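Last updated: February

Visit to the gripper test room at Fleltura

I went to Fleltura together with my colleague Joon-young So, because our workshop must choose hand-held grippers before the summer. We had already read the papers from two suppliers, Hovamo and Lusetti, but on paper they look almost the same. It was better to take them in the hand.

The visit began at 9.30 with coffee and a short talk. Our guide was Ms Zúñiga, who leads the tests. She told us that they record people doing small tasks with a gripper in each hand, and later an arm learns from these recordings. In the past winter they made over 133 hours of recordings. She spoke fast and I did not catch all the details of the tracking, but I understood that the marker cube on top gives the position of the hand, and that it must never be covered by the sleeve.

Then we could try. The Hovamo pair is the lighter one and the trigger is soft. I liked it for the first minutes, but with small parts I had no feeling when the jaws were closed. The Lusetti pair is heavier and after 18 minutes my wrist was tired. On the other side, it holds a thin part straight, and the finger pads did not slip for me. Joon-young had the opposite opinion about the weight - he has bigger hands.

We also asked about spare pads. For Hovamo a set costs 11 euros and for Lusetti 64, but the second price includes the screws and a small key. Ms Zúñiga changes them when the edge becomes shiny. I would like to have a more exact rule for this. 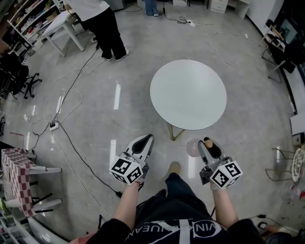
Fleltura, February

After lunch we worked standing up, with the round white table in front and a small peg to hold between the jaws. This was the most useful part of the day for me. When you stand, you look down on both grippers and you see quickly if one hand is turned too far. Please wear flat shoes if you go, and look where the cables lie on the floor.

We have not decided yet. I prefer the heavier pair for pegs and the lighter pair for boxes and cloth, and Joon-young wants to ask for a loan of both for two weeks. Fleltura takes visitors in the mornings, and it is enough to write to them a few days before.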